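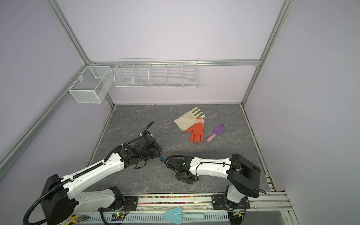
Olari Boosters Question Attendance Figures Behind Football Realignment Plan

OLARI, April 9, 2019 - The Olari Football Boosters are asking the Cekance Conference to hold off on its plan to move the Olari varsity into the same district as Hotwood and Rana, saying the numbers used to support the move do not add up.

The conference says the new district would bring bigger crowds and shorter bus rides. Its proposal lists an average home crowd of 2,091 for Olari last fall. The home stands at Olari seat some 700 people. Even with fans along the fence, our members have trouble seeing how that average was reached, and the conference has not shared the gate counts we asked for.

The travel claim is also hard to follow. Rana is 42 miles from Olari by the county road. Two of the schools Olari would stop playing are closer than that. The proposal says trips would be shorter "on the whole" and leaves it there, with no list of distances and no schedule.

"We have been told this is good for the kids, good for the gate and good for rivalries," the boosters said in a joint statement. "We would like to see one page of math before we agree with any of it."

Olari has played Hotwood 4 times and lost all of them, the last three by more than 20 points. The conference calls this a budding rivalry. Our members have other words for it.

The boosters do not oppose realignment in every case. The current district is small, and open dates have been a headache for the coaches. A plan that fixed those open dates would get a fair hearing. This one leaves Olari with the same number of open Fridays and adds a road game at Rana in the final week.
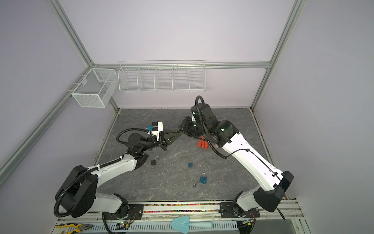 A glove and an enclosed work table.

The conference is set to vote in May. The boosters are asking for the gate counts, a full mileage table and a draft schedule before that meeting, and for time on the agenda so parents can speak. A similar request last season got a reply two days after the vote was taken.

Copies of the boosters' letter to the conference are available at the Olari field house ticket window during school hours.

Contact: Olari Football Boosters, Olari field house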